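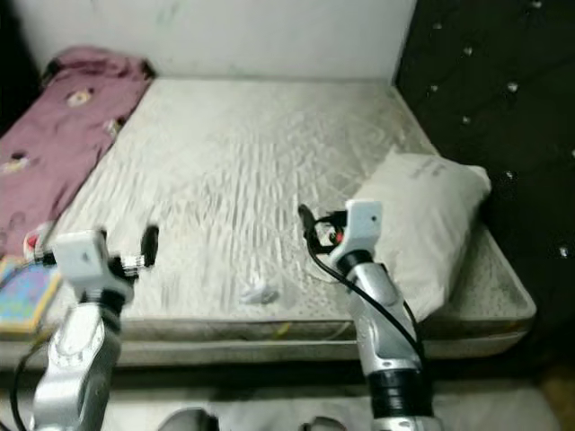 El colchón sin sábanas, con la manta a un lado.

Diciembre de 2019
Por la redacción de Drikura

Consejos para preparar la comida de la semana

Cocino para dos personas y durante muchos años comíamos mal de lunes a viernes. Ahora dedico una tarde a la cocina y los demás días solamente caliento. Escribo aquí lo que me funciona.

Las legumbres. Pongo en remojo los garbanzos la noche anterior, con bastante agua y una cucharadita de sal. Los cuezo sin nada más, solo una hoja de laurel. Así sirven para ensalada, para crema o para un guiso con espinacas. En la nevera los guardo en su propio caldo, tres días como máximo. El resto va al congelador en bolsas planas, que se descongelan más rápido.

Las verduras al horno. Corto calabaza, cebolla y zanahoria de tamaño parecido y las pongo en la bandeja sin amontonar. Si están muy juntas, se cuecen con su vapor y quedan blandas. El aceite lo mezclo con las manos en un bol, antes de pasar a la bandeja. Con cuchara siempre quedan trozos secos.

La ensalada. Lavo las hojas, las seco muy bien y las guardo con un papel de cocina dentro del recipiente. El aliño va en un frasco aparte. Yo hago 2 partes de aceite por una de limón, con mostaza, aunque la receta clásica lleva más aceite.

El desayuno. Dejo la avena con yogur y manzana rallada en vasos con tapa. En agosto cambio la manzana por melocotón. Para más de dos días no la preparo, porque se pone demasiado líquida.

Las etiquetas. Escribo el nombre y la fecha en cinta de papel. El rotulador resiste bien el frío, el bolígrafo no tanto. Antes de comprar miro primero lo que hay en el congelador y apunto en la lista lo que falta, que casi siempre son cebollas.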